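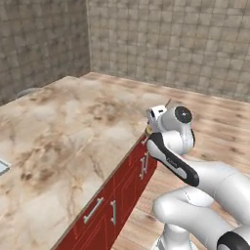 Sealing interval for pale marble counters — how do you decide?

Kitchen Surfaces > Stone and Tile > Care and Repair
Page 1 of 1

pultness_stone
Moved into a place in Pultness with a beige marble-type counter, polished at some point, now fairly dull near the sink. The previous owner left a half-empty bottle of Seltano penetrating sealer under the sink and a note that says "every 6 months." The label says to seal "as needed." I would like a test that tells me when it is needed.

I did the usual water drop test. A drop near the sink leaves a dark spot in 2 minutes. A drop by the back wall sits there for 16 minutes with no visible change. Do I seal the whole thing or only the fast area?

gritline
Whole thing. Spot sealing leaves a visible margin where the old and new coats overlap, especially on a light stone. Clean with a neutral pH cleaner, leave it overnight, apply, wipe off the excess before it hazes. The back section will take up almost nothing and you wipe that off too.

calcite_kid
Disagree with gritline on the margin. Penetrating sealers do not form a film. If you get a margin, either you left residue on the surface or the product was a topical coating. I have spot sealed the strip behind my faucet many times and can't find the line with a flashlight.

gritline
Depends on the stone. On a dense one, maybe. On anything with soft veins the carrier darkens the veins a little and they stay that way for weeks. I've seen it on two of my own jobs, same sealer type.

calcite_kid
Weeks, so it goes away. That's the carrier evaporating, which is a different thing from a margin.

pultness_stone
Is it worth repolishing the dull area first? I have a set of hand pads, 200 up to 3000, and no machine.

mod_hb
Before anyone goes further: is the dullness etching or wear? Put your cheek near the counter and look across it toward a window. Etching shows as rings and splashes with fairly sharp borders. Wear is an even haze that fades out gradually. Sealer does nothing for either. It slows staining. Acid will still etch a sealed marble in seconds.

pultness_stone
Looked across it at 4 p.m. with the sun low. Rings, mostly, plus one long run that goes to the sink cutout. So etching.

gritline
Then repolish first and seal after. Hand pads will work on a small patch but it is slow. Don't start at 200 unless you can catch a fingernail on the etch. Start at 600, keep it wet, overlap well past the ring, and go up one pad at a time. Rinse between pads or the coarse grit carries over and you'll be chasing scratches. Finish with a marble polishing powder.

slabside
+1 on 600. I started at 200 on a light etch and ended up with a shallow dish that showed every time the pendant light was on. Took a Chiriac rental polisher and most of a weekend to flatten it.

calcite_kid
Also mask the front lip and cover the cabinet faces. The slurry dries as a white film, and on painted doors it gets into every groove. Painter's tape plus plastic, taped to the underside of the lip if you can reach it.

hone_alone
Minority opinion: skip the polish and hone the whole counter to a matte finish. Etches still happen but they are much harder to see on a matte surface. Mine was done by a shop in Putville and I stopped thinking about lemons.

gritline
Honed stone takes oil faster, though. You trade etch marks for grease spots.

hone_alone
Slightly faster, and grease comes out with a baking soda poultice. Etches don't.

mod_hb
Both are workable. On the original question, the time of the drop test matters less than its trend. Same spot, same time of year, write it down. If a spot that used to hold for around 10 minutes now darkens in 5, reseal it.

pultness_stone
Going with 600 on the worst ring as a trial, then sealing. Does the old Seltano bottle expire? There is no date on it that I can find.

calcite_kid
Shake it and pour a little on a white plate. If it is cloudy or has strings in it, throw it out. If it's clear, try it on the offcut or inside the sink cutout first.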